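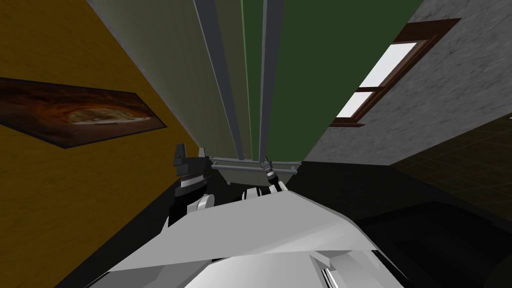

合并公投之后的几件事

公投的结果上个月就出来了，一直没空写。赞成1,595票，反对1,133票，有效票合计2,728张，差462票。也就是说，Derkau和Udness两个镇要合并，至少Derkau这边的居民同意继续往下谈。Udness那边不搞公投，由镇议会直接表决，已经先过了。

我在Derkau住了好些年，投的是反对票。写这篇不是为了抱怨，主要是有几位国内的朋友问我，两个小镇合不合并跟普通人有什么关系，我在聊天里解释得很乱，索性整理一下。另外我自己也想把过程记下来，再过一年肯定忘光。

先说背景

Derkau这个镇，行政上分三块：镇中心，河对岸的Vik，还有伸进湖里的那条窄半岛，叫Dedo。Dedo人少，夏天才热闹。Vik以前是单独的村，并进Derkau是上一代人的事，到现在Vik的老人写地址还只写Vik，不写Derkau，邮局也照样送。

Udness在北边，开车过去不远，人口比我们略多，有中学，有一家小医院的门诊部。Derkau有污水处理厂和一个比较像样的码头。两边各有一套班子，各有一个镇办公楼，各有各的建筑审批窗口。省里这些年一直在推合并，方式是给钱：合并的镇可以拿一笔一次性的补助，不合并的也不罚，但是很多专项拨款的申请门槛逐年往上提，小镇单独去申请，文件都凑不齐。

所以谁都不能说是被强迫的，但谁都知道不合并日子会越来越紧。

报告

镇里请人做了一份评估报告，80页，放在网站上，也可以去图书馆看纸质的。我是看的纸质版，分三个晚上看完。老实讲写得不差，数字都有出处，也没有刻意把话说满。报告的结论是合并后行政成本会下降，但前四年会上升，原因是要统一电脑系统、重签合同、处理人员安置。降下来的钱主要来自管理岗位的减少，一线的岗位不动。

让我不放心的是第五章，讲代表名额。现在Derkau镇议会有11个席位，按惯例里面总有两三个是Vik的人，Dedo有时候有一个，有时候没有。合并以后新议会的总席位还没定，报告给了三种方案，三种都是全镇一个选区，不分片。这样选下来，Udness和Derkau镇中心会占掉绝大部分，Vik能不能有人进去全看运气。

报告里对这个问题写了不到一页，大意是可以设立“地方咨询小组”来补充。咨询小组没有表决权，也没有预算。

说明会

公投之前镇里开了几次说明会，我去了在学校体育馆的那一次，晚上七点开始，到快十点才散。

主讲的是Ulises Durán，他是镇议会里推动这件事的人，做过很多年的水务工作，讲话不快，不绕弯子。他先讲财政，讲了半个多小时，大意是Derkau的供水管道有一大段到了该换的年纪，单靠我们自己的税收，要么借债，要么涨水费，合并以后可以跟Udness一起申请省里的管网资金。他把几种水费的走势画成线放在屏幕上，不合并的那条最陡。

有人问他为什么不能不合并、只合作，比如两个镇共用一个水务公司。他说可以，也试着谈过，谈了两年没谈成，卡在谁出大头。他说合并以后就不存在谁出大头的问题。

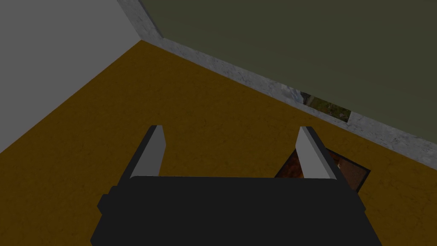 后来轮到居民发言，每人三分钟。讲得最好的是Rocío Tapia。她在Vik开一家五金店，我在她那里配过几次钥匙，平时话不多。她拿了一张纸上去，只讲了一件事：Vik并进Derkau的时候，当时的协议里写明保留Vik的小学低年级，过了几年，低年级还是撤了，理由是学生数不够。她说她不是来追究那件事的，学生数不够也是事实，她想知道的是，这一次的协议里写的东西，由谁来保证，如果不执行，Vik的人可以去找谁。

体育馆里有人鼓掌。Durán的回答是，合并协议在法律上对新议会有约束力，但期限是两届，两届以后新议会可以修改。他没有回避，直接说了期限。我觉得这一点应该给他记上。

不过也就是这个回答让我决定投反对。两届是八年。八年以后Vik的人在议会里可能一个席位都没有，要改什么就改了。

还有一位先生讲了十分钟的垃圾桶，主持人请了三次他才下去。他的意见是Udness的垃圾分四类，我们分三类，合并以后一定会让我们也分四类。这个他多半说对了。

投票那天

投票点在镇办公楼一层，Vik另设了一个，在消防站旁边的活动室。我早上去的，前面排了几个人，进去到出来不过几分钟。外国籍的长期居民可以投这种地方公投，不能投省里的选举，我刚搬来的时候完全不知道，头一次收到投票通知还以为是寄错了。国内朋友里也有人在别的镇住，如果你收到这种信，先看清楚写的是哪一级的投票，不要直接扔。

选票上只有一个问题：是否同意镇议会继续进行与Udness合并的程序。是，或者否。问的是“继续进行程序”，措辞很有讲究，所以严格说公投通过不等于已经合并。最后的协议文本还要镇议会再表决，省里再批。

晚上结果出来，镇网站挂了一个表，分投票点列出。镇中心赞成多，差距很大。Vik那边反对多，Dedo的票算在镇中心里，看不出来。我邻居投的赞成，他家在镇中心有两处房子出租，水费由他付，他的算法很简单。我们在楼下碰到聊了几句，各说各的，后来就聊到他那辆车的刹车去了。

现在的情况

公投以后镇里成立了一个筹备组，两个镇各出一半人。从公布的会议纪要看，到现在开过三次会，讨论的主要是这么几项。

第一是名字。Udness提出沿用Udness，理由是人口多；我们这边提出两个名字连写。纪要里写的是“暂缓”。我个人不太在意名字，但是据我观察，这是镇上的人在面包店里谈得最多的一项，比水费还多。

第二是办公楼。倾向是行政总部放Udness，技术部门（建筑审批、道路、水务）放Derkau。如果真这样安排，办护照和户籍登记就要跑Udness。公交现在一小时一班，傍晚以后没有。纪要里提到会跟公交公司商量加班次，没有写时间。年纪大的人办事会麻烦很多，Dedo那边的更不用说，他们要先到Derkau再换车。
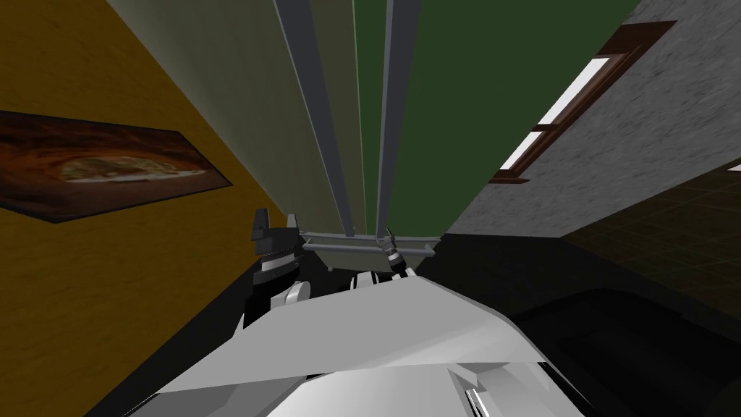 第三就是席位。这一项总算有了点进展。Vik的居民交了一份联名意见，要求前两届按片区保障名额，Vik至少一席，Dedo和Vik合在一起也可以。筹备组请了省里的法律顾问来看，答复是过渡期内可以设保障席位，过渡期以后不行。所以又回到八年的问题上。

我觉得八年比没有强。如果一开始报告里就写上这个，我投什么票还真不一定。

第四是债务。Udness几年前修体育中心借的钱还没还完，合并以后这笔债由新镇承担。报告里其实写了，在附录里，我第一遍看的时候翻过去了，是后来有人在镇报的读者来信里提出来才又回去找。Durán在下一期镇报上答复，说按人均算，两边的负债差别不大，我们这边污水厂的贷款也还没还清，同样会由大家一起承担。我回去核对了一下附录的表格，他说的没错。

几点想法

我反对的理由前面讲了，主要是代表的问题，钱的部分我基本上是被说服的。两个镇各养一套审批系统确实浪费，我去年改阳台的时候等批文等了四个月，窗口只有一个人，他休假的时候整个窗口就关着。如果技术部门并到一起，这种事应该会好一点。

但是我在这里住得越久，越觉得镇议会跟人的关系非常具体。Vik桥头那个路灯坏了，是因为有个议员自己每天走那座桥，才在会上提出来换掉的。换一个住在Udness的议员，他不走那座桥。报告里没有办法把这种事算成钱，所以也就没写。

有人跟我说，小地方的自治很多时候就是几个熟人说了算，合并以后规范一点是好事。这话也有道理。前几年码头泊位的分配就闹过，拿到好泊位的都是那几家，后来改成抽签才平息下来。所以我也不觉得保持现状就一定公平。

国内的朋友问得最多的是，省里为什么不直接下文合并，何必这么费事。我的理解是省里有这个权力，但是用起来成本很高，以前别处强行合过，官司打了很久，两边的人到现在互相不来往。给钱、提门槛、让下面自己投票，慢是慢，通过了以后反对的人也认。我就是反对的人，我认。

也有人问，既然投票率并不高，结果算不算数。这种咨询性质的公投没有最低投票率的要求，镇议会事先承诺过按多数结果走。至于没去投的人是怎么想的，没有数据，我不猜。我们楼里没去投的那家，那一周在外面旅行，忘了提前办邮寄。

接下来

协议草案预计一月贴出来，之后有六个星期的公示期，任何居民都可以提书面意见，邮件也行，但是必须写姓名和地址，匿名的不收。我打算提两条，一条是傍晚的公交，一条是Vik活动室要写进保留设施的清单。现在的清单里有图书馆、有游泳场、有Dedo的小码头，没有活动室，可能是漏了，也可能是觉得太小不用写。Vik的人一年到头都在那里面办事，投票也在里面投。

我去五金店买合页的时候问过Tapia，她说意见她已经写好了，等草案出来对着条文再改一遍。她还问我能不能帮忙看一下附录里人员安置那张表，她嫌字小。我把表拿回来放大打印了一份，下午给她送过去。

草案出来以后我再写一篇，到时候把跟外国籍居民有关的几条单独列出来。有住在附近、也在跟这件事的，可以在下面留言，意见书的格式我弄清楚以后会贴上来。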